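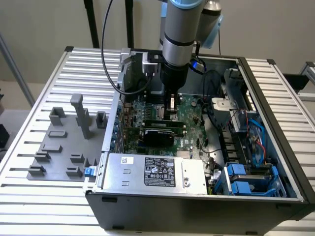 Bukola Garba

I've been using the Lullus hemp balm since April and I'm on my third tin, so yes, I'm a fan! It's made with hemp seed oil and beeswax, there's no THC in it, and it smells faintly of hay — in a good way.
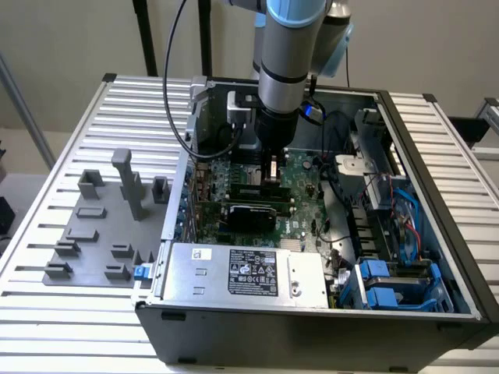 Over the motherboard

The tin holds 20 g and I get almost 200 uses out of it (I'm stingy, mind). Rub a bit between your fingers first or it drags. Trurora do a softer one in a tube, but I found it greasy and went straight back.

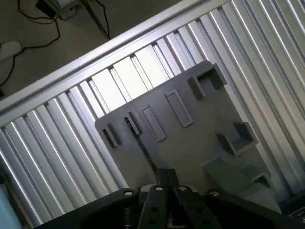 Slotted aluminium, with cables on the floor

Comes unscented or with mint. Keep it off sunny windowsills, and check the rules before posting it abroad — hemp still gets stopped in some places.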